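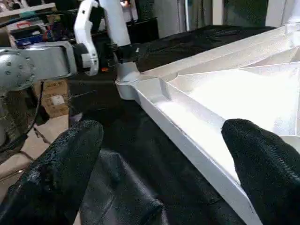

Preparing a Master Desktop Image for a Linked Pool

Last updated Sunday, December 15, 2019, by Xinyi Bai

These steps cover building the master image for a pool of up to 1000 desktops on a Vondberg cluster. The cluster must already be registered with the Satelell connection broker. For persistent desktops, see the separate page on full clones.

Before you start

You need an administrator account on the broker, a Windows 10 ISO, and a datastore with enough free space for the parent machine and its snapshots. Check that DHCP leases on the desktop network are short. Long leases will exhaust the address range when the pool is refreshed.

Build the parent machine

1. Create a new virtual machine with two virtual CPUs and 4 GB of memory. Set the disk to thin provisioning.
2. Remove the floppy drive and serial ports.
3. Install Windows, then the guest tools. Restart.
4. Apply all pending updates. Restart again, even if you are not asked to.
5. Join the domain only if your clone method requires it.

Install the agent

Run the Satelell agent installer as a local administrator. Select the linked clone component and clear the USB redirection component unless users need it. The agent must be installed after the guest tools. If the tools are upgraded later, remove the agent and install it again.

Optimize and seal

Turn off automatic updates, disk defragmentation and hibernation. Set the power plan to High Performance. Release the IP address with ipconfig /release, shut the machine down, and take a snapshot. Use a name that includes the build number, such as base-07.

Create the pool

In the broker console, go to Inventory, Pools, Add. Choose the parent machine and the snapshot. Set the number of spare desktops to 5 for the first test. Provisioning errors are listed on the Events tab. If clones stop at "Customizing," check DNS on the desktop network first.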